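Search this site Enter keywords Go

Simulator bug sent grippers squeezing too hard at Sollen

04/08/2019

A great catch this week from the automation crowd at Sollen, and if you like a good bug hunt you are going to love this one! The team has paused all transfers of grasping routines from its simulator to the real arms on the Distis line after finding that the software had been feeding the grippers the wrong closing force. Nobody was hurt, the line was behind its guard doors the whole time, and the only casualties were a stack of soft test pieces and one finger pad.

The trouble showed up in June, when a newly loaded routine closed on a rubber test piece and simply kept closing. The force limit on the arm should have stopped it. It did trip in the end, but late, and the pad on one finger had already split. An operator hit the stop, the cell was locked out, and everybody went looking for a broken sensor. They swapped the sensor. Then they swapped the cable. Then the arm did it again!

What they found instead was in the simulator, a package called Privance that Sollen uses to rehearse grasps before any hardware moves. An update had changed how it handles objects with odd, uneven outlines. For boxes and cylinders nothing changed at all, so the usual checks came back clean. For anything with limbs or bumps, the contact between finger and object was worked out as if the object were much stiffer than it is, and the routine learned to push harder to get the same hold.

To pin it down, the team reran 4000 simulated grasps from the archive with the old and new versions side by side. In 1311 of them the closing force came out higher than the arm's own limit. That is a lot of bad grasps hiding in plain sight, and every single one involved an irregular shape.
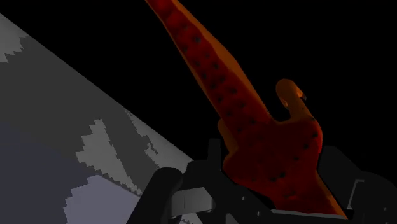

Vaněk wrote in to point out that a late force trip is the bigger story, and that a simulator should never be the only thing standing between a bad number and a moving arm. Fix the software by all means, the message went on, but the limit on the controller ought to have cut in straight away whatever the routine was asking for.

It's a fair point, and Sollen agrees with it. The controller turned out to be averaging its force readings over too long a window, which smoothed out the spike just when it mattered. That window has now been shortened, and the limit is checked separately from the grasping routine - so even a badly wrong command should be refused at the arm.

There is more good news. The old contact settings are back in place, and the test set now includes 8 irregular shapes that every update has to get through before it goes anywhere near hardware. Routines built during the affected period are being run again from scratch, and none will be loaded until a person has watched it close on a soft piece at low speed.

The Distis line is running 5 of its older routines in the meantime, all of them built before the update. The rest will come back as they pass. We'll post the new test shapes when Sollen releases them, and we can't wait to try them on our own bench!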